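9/13/19

What a day! I am writing this with tired wrists and a cold cup of tea and I don't care, because I finally feel like I know how to drive the arm. Eight days into the Plirnero job and something clicked.

Quick recap so I remember this later. Mornings are hand guiding, where you hold the arm near the wrist and walk it through the move yourself. Afternoons are remote, sitting at the desk with the two Vaton controllers and watching the wrist view on the monitor. I was sure I'd like hand guiding better. It feels like dancing with a very polite, heavy partner. But today the remote session won, and by a lot!

The trouble with hand guiding is that my own arm gets into everything. I lean in, I block the overhead view, and then the recording has my sleeve in it and has to be tossed. I lost seven that way before lunch. Seven! I pushed my sleeves up and then it was my elbow. Also the arm gets stiff in one spot, just past the halfway point of the reach, and if you push through it you get a little hitch in the motion. Play it back and there's the hitch, copied perfectly. It learns your bad manners right along with the good ones.

So, remote. I turned the hand speed way down (the Hulme setting, which I had been too proud to use) and it was like putting on glasses. Slow in, pause, close, pause, lift. I said it out loud the whole time. With the soft toys you have to watch the fabric and stop squeezing when it gives a little. On my first day I just clamped down on everything as hard as it would go. 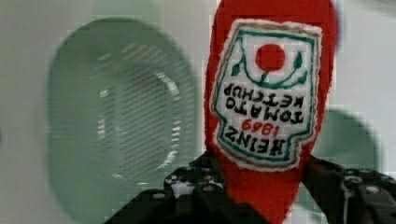 Why not show it one perfect grab and let it repeat that? It would only ever know that one grab, and it would miss as soon as the toy sat an inch to the left or faced another way.

That was the thing I didn't get at first. I kept trying to make every run identical, like practicing scales. Now I mix it up on purpose. I come in from the side, then from above, then a bit too far over with a correction at the end. The corrections are my favorite part! I used to throw those runs out because I was embarrassed by them, and they turn out to be some of the most useful ones we have.

Tally for the day is 498 good runs on the shared sheet, the whole room together. The goal was 400, so there was cheering, and somebody's desk chair went into the filing cabinet. My share was small but I'm proud of it.

Things for Monday. Ask for a lower chair, my shoulders are up by my ears at that desk. Tape down the controller cable. Try the left hand for a whole session - I'm nervous about that one, my left hand can barely butter toast. And find out if the Parkitz table is free, because the light over there is so much nicer after three o'clock.

We go until November and I already wish it was longer. Okay, bed. My thumbs are still twitching open, close, open, close.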